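# Gripper lets go of full bottles a few seconds after a perfectly good grab

**leite_2202**

We have a two-finger hand-held gripper with the ribbed pads, Trultska firmware, and it has started dropping things. The fingers close, the force reading looks healthy, I lift, and then the reading sags and the bottle leaves.
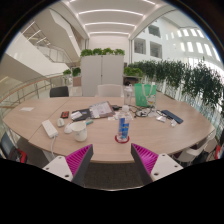
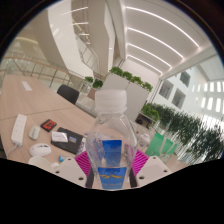

The log shows commanded force steady at 27 the whole way through, while the measured value slides down to 6 and then the thing is over. No error code, no warning, not even a sulk. It only happens with full bottles. Empty ones it will hold until retirement. I've wiped the ribs on the magenta pads, swapped left for right, and restarted everything that has a switch. Yesterday's casualty landed next to the white power strip, which has persuaded me to ask before I go on. Is this pads, firmware or me?

**plenness_dan_the_van**

same thing happened to mine, i reinstalled and it was fine. have you tried reinstalling

**Sosermont workshop account**

Please unplug the power strip first, or move it off the table. A liter of water and a live strip is a worse fault than the one you're reporting.

Then look at the finger mounts before you touch the firmware. If commanded stays flat and measured sags, the controller thinks it's finished and something mechanical is giving way underneath it. On ours it was the small screws at the base of the fingers. They had backed out just enough that the finger leaned outward under weight. An empty bottle doesn't weigh enough to show it, so we spent most of August blaming software, which was enjoyable but wrong.

Power down, hold the base, and push each fingertip outward. Any click or wobble, take the screws out, clean them, a drop of medium threadlocker, back in snug. Leave it overnight. The pads do matter too: soft bottles cave in a bit as you squeeze, and the grip relaxes with them. Grab higher up, near the shoulder, where the plastic is stiffer.

There's also a hold setting that stops correcting after 200 ms to save the motor. Turn that off while you test or you'll be chasing two faults at once.

**leite_2202**

Left finger clicks like a ballpoint pen. Strip is unplugged and on the floor at the other end of the room. Will glue it tonight and try again with a full one over a bucket.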